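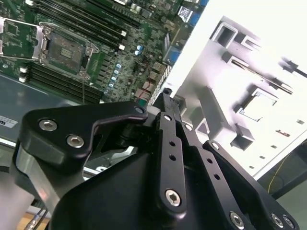 4. Resultados: la manga, el cepo y la gente que los usa

Inicio Números Autores Normas de envío Buscar Contacto

El trabajo de campo se hizo en dos explotaciones de vacuno de carne, Ruvthorpe y Cattaneo, que comparten linde, veterinario y una desconfianza antigua hacia todo lo que llega con manual de instrucciones. Entre ambas reunían 314 cabezas al comienzo de noviembre, cuando se instalaron las mangas nuevas de paneles curvos del fabricante Lasura. El cepo de cierre lateral, modelo Pukitz, se montó solo en Cattaneo; en Ruvthorpe prefirieron conservar el suyo, heredado y soldado tantas veces que ya resulta difícil decir qué parte es cepo y qué parte es soldadura.

El protocolo pedía que cada animal recorriera la manga sin gritos, sin perros y sin picana. Las dos primeras condiciones se cumplieron a medias. La tercera se cumplió del todo, en buena medida gracias a que la picana de Ruvthorpe llevaba años sin pilas y los vaqueros la empleaban como puntero.

4.1. Tiempo de paso y paradas

La curva de la manga redujo las paradas en la entrada, como cabía esperar de la literatura. Lo que la literatura no anticipa es la capacidad de una vaca adulta para detenerse ante una cuerda colgada de un poste – la misma cuerda, en el mismo poste, todas las mañanas. Retirada la cuerda, el paso se normalizó. Figuraba en nuestras notas como variable de confusión y en las de los ganaderos con un nombre menos técnico.
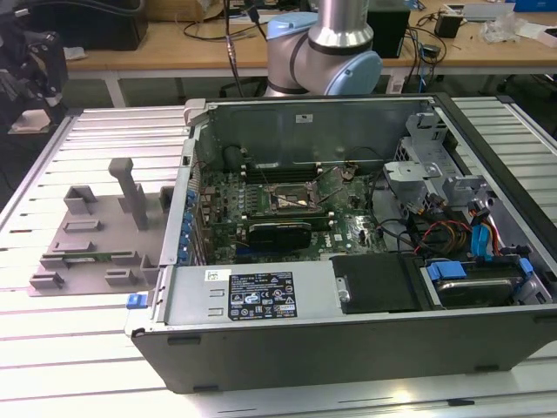
Tampoco el suelo se comportó como estaba previsto. El hormigón ranurado de Cattaneo dio menos resbalones que la tierra apisonada de Ruvthorpe mientras estuvo limpio, condición que en una manga en uso dura bastante poco. A partir de la segunda tanda de cada jornada las diferencias entre fincas se estrecharon hasta perder interés, salvo para quien tuviera que baldear.

El coste de adaptar cada instalación quedó en 3,000 euros, sin contar el portón que hubo que mandar cortar de nuevo por haberse medido desde el lado equivocado. Theresia Kaufmann, que tomó las medidas, figura en los agradecimientos. La Figura 4 recoge los tiempos medianos de paso por finca y por tanda.

Figura 4. Tiempo mediano de paso por la manga, por finca y tanda de trabajo. Se excluyen los animales que salieron por donde habían entrado.

4.2. Manejo percibido

Se entrevistó por separado a quienes trabajaban en la manga, con un cuestionario de 40 preguntas que los participantes juzgaron, de forma unánime, largo. La mayoría declaró que el ganado iba más tranquilo. Preguntados por su propia tranquilidad, varios pidieron que se les repitiera la pregunta. El ruido del cepo Pukitz al cerrar fue la queja más frecuente, seguida de la altura de la palanca, pensada al parecer para un operario de brazos muy largos. 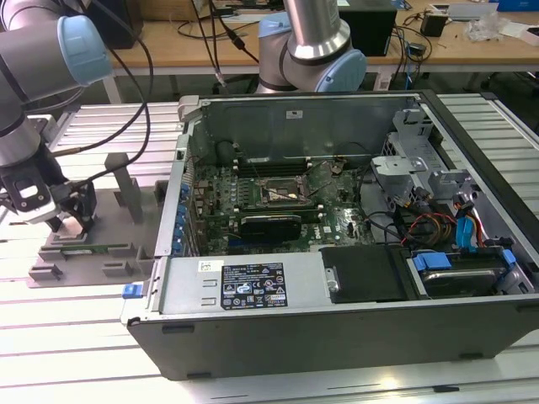 Según Nahom Admasu, lo de la palanca se arreglaba con un trozo de tubo, y así se lo había dicho a todo el mundo el primer día; a su juicio, lo que calmaba a los animales era que con los paneles nuevos dejaban de ver a la gente, «y la gente es lo peor que hay en una manga». Katia Leone discrepaba: con los paneles viejos, bien tapados con lona, las vacas ya entraban igual, y el dinero habría rendido más en arreglar el embarcadero.

Ninguna de las dos posturas puede descartarse con nuestros datos. El diseño no separa el efecto de la curva del efecto de los laterales ciegos, y la propuesta de tapar con lona la manga antigua llegó cuando esta ya se había vendido como chatarra. Para la siguiente campaña se prevé alternar laterales abiertos y cerrados en Ruvthorpe, siempre que la finca conserve para entonces la paciencia, y registrar por separado los golpes contra el cepo, que en esta ocasión se anotaron en la misma columna que los del portón.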